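Switching garment sorters to handheld gripper demonstration work: job classification, rates and rotation?

Asked in Workplace Automation > Textiles and Laundry
February 4, 2022

Murali Panicker

I supervise the returns floor at a mid-sized textile rental company. We sort and fold knitwear, work shirts and small linens that come back from customers. Since July, part of the crew has been recording demonstrations with handheld grippers for an automated folding cell that our supplier, Bredurach, is going to install. The worker holds the gripper, picks up an item of clothing with it, folds or places it, and the recording goes to the people training the cell.

Three things are unsettled and I would like to hear from anyone who has been through it.

First, classification. The people doing this are still on the books as Sorter Grade 2. The task doesn't match the Grade 2 description, which is written entirely in terms of pieces per hour. A recorded fold through a gripper is much slower than a fold by hand. Our system flags anyone under 82 percent of target, so everyone on recording duty gets flagged every shift and I clear the flags manually.

Second, physical load. The floor assumed it would be lighter work because the garments are small. The complaints I get are about the wrist and the base of the thumb, which we rarely had on the hand-folding line. Sessions currently run as long as the person wants to keep going, up to a full half shift. 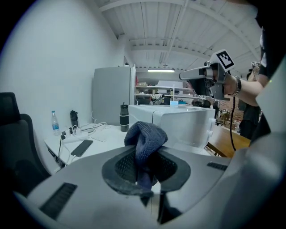 Third, what happens afterward. The cell is supposed to take over knit items first. Management has said in writing that there will be no layoffs from it for the first year. It has said nothing about which grade people return to, or whether time spent on recording counts toward Grade 3, where machine experience is a requirement.

Union coverage is partial. Site is one building, two shifts. I have no budget authority but I do write the job descriptions that go up for approval, so wording suggestions are useful to me.

Vimala Rai

We did this at Komside with towels and T-shirts. I was the line lead and later wrote the procedures. Taking your points in order.

Classification: do not edit the Grade 2 description. If you add a sentence about "other duties including recording," the piece rate stays attached and you will be clearing flags forever. Write a separate task code with its own unit. Ours was paid by the hour at the Grade 2 average of the previous quarter plus a fixed supplement, and the output was counted in accepted recordings, for planning only. The words "for planning only" were in the document and were worth the argument it took to get them there. Once accepted recordings are tied to pay, people pick the easy garments and repeat the same fold, and the trainers send the batch back.

On the flags, your timekeeping software almost certainly allows an exempt code. Ask payroll, they usually know about it before the production office does. Clearing them by hand leaves a record that each person was below target and was excused by you personally, and that record will still be there when you have moved on.

Physical load: the fabric weighs next to nothing, so the load is in holding the tool. A hand folding a sweater opens and closes all the time. A hand on a gripper holds one grip and lets the wrist do the positioning. What worked for us:

Sessions of 50 minutes at most, then a task that uses the hands differently. Hand folding is fine. Data entry is a poor choice.

No more than two sessions per person per shift.

Table height set for the tool. With a gripper, the hand is higher above the cloth than it would be when folding directly, so a table that was correct for hand work puts the elbow too high. We lowered ours by 5 inches.

Cable routed so that it does not pull. A hanging cable is a small weight but people brace against it without noticing. A hook or overhead support helps if there is something to fix it to.

Log discomfort when it is reported, even if the person does not want to file anything. We started in the second month and wished we had the first.

Afterward: get the return grade in writing before the cell is installed. Before installation the company needs the recordings and the conversation is short. Our wording was approximately: "Employees assigned to task code R retain their grade and seniority, and hours worked under R count as machine experience for the purposes of Grade 3." You can lift that.

As for what changed on the floor, the cell took flat items well and knits badly for a long time. Stretch fabric that arrived bunched up was the main cause of stops. The number of people on the line went down through transfers, and the remaining jobs split in two. One is feeding and clearing the cell, which pays better and is more boring than sorting was. The other is handling everything the cell rejects, which is the hardest part of the old job with none of the easy pieces in between to rest on. The old piece rate makes no sense for the reject table. We kept it for four months and lost two experienced sorters over it. If you are writing descriptions now, write that one too.

One more thing. Check who owns the recordings and whether faces or voices are kept in them. Our agreement covered the garments and the motion and was silent on the rest. It was amended afterward, with some effort.

ustia_maint

Maintenance side here, different kind of plant (cartons), so take it for what it's worth.

Agree with the separate code. We had a target of 100 recordings a shift that somebody made up for a slide and it became the real target within a week. Don't let a number get on the wall.

Also figure out who looks after the handheld units. Charging, cleaning lint out of the vents and fingers, checking that the markers are flat and not peeling. On our site it wasn't assigned to anyone, so the operators did it on their break. Put 10 minutes at each end of the session in the description and pay it.

Can't help on the grade question, we're all one grade.

Murali Panicker

Thank you both. Payroll confirmed there is an exempt code and it has been applied going forward. The past flags can't be removed but a note can be attached to them. I have drafted the task code using the wording above and added the cleaning time.

Vimala, was the supplement the same on both shifts, or did the night differential go on top of it?

Vimala Rai

On top. The supplement was a flat amount, and the differential was calculated on base plus supplement. State the order of calculation in the document or payroll will choose one.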